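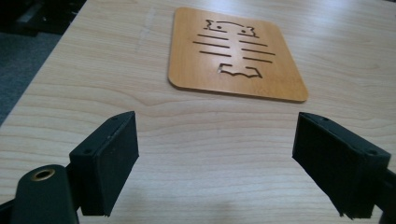
The Plevlow laboratory is sharing its maintenance notes for the paired hand-held grippers used at the Breridton bench. These posts are intended for partner sites that operate the same station. 1/10

Each session begins with an inspection of the fingers. Operators check the screws on the top faces and tighten any that have moved. A loose finger changes the closing position, and every recording made afterward carries the error.

The inner pads are examined next. Pads with lifted or frayed edges may remain in service as long as the grip surface is whole. A pad that shifts under thumb pressure is to be replaced before work starts. Please replace both pads of a gripper together.

Pad adhesive requires 30 minutes to set with the jaws open. Tamás Rácz, who maintains the Marchand units, recommends fitting new pads at the end of the day so that no session is delayed.
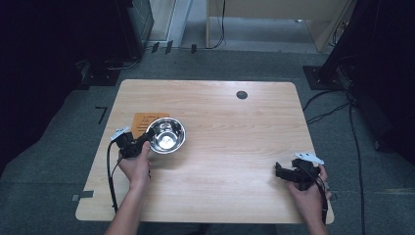
Cable routing is the second most common subject of the questions we receive. The cable must leave the gripper in a wide loop and stay clear of the operator's wrist. Sites should confirm that both arms can reach the far corners of the table before any object is set out.

The marker plates on top of the grippers are not to be used as handles. Wipe them with a dry cloth only. If a plate has been bumped, repeat the alignment check, even when the plate looks straight.

The alignment check takes two operators. One closes the jaws slowly on the reference block. The other watches the reported width on the screen. The reading should return to zero when the jaws are shut. If it does not, run the zeroing routine and record the correction in the station log.

In May the Breridton station reached 882 logged sessions. Orest Hladun reviewed the log and found that most corrections were entered after a gripper had been set down hard on the table. Operators are asked to return the grippers to their rests between tasks.

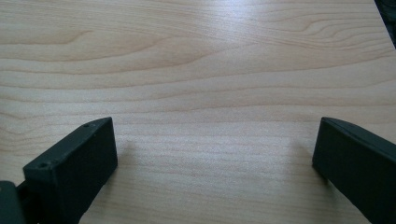
Before the first task, bring the open jaws low over the bare table and hold them still for a short recording. Compare it with the stored reference. Both fingertips should appear at matching heights. A difference between left and right usually points to a finger seated badly on its mount.

The table surface should be cleaned with a damp cloth and dried fully. Polish and spray cleaners are not approved, as they add glare to the recordings and leave a film on the pads.

Spare pads and finger screws may be requested from Premon through the usual parts form. Please state the station name and whether the part is for the left or right gripper. Requests received by 10 a.m. are handled the same day. 10/10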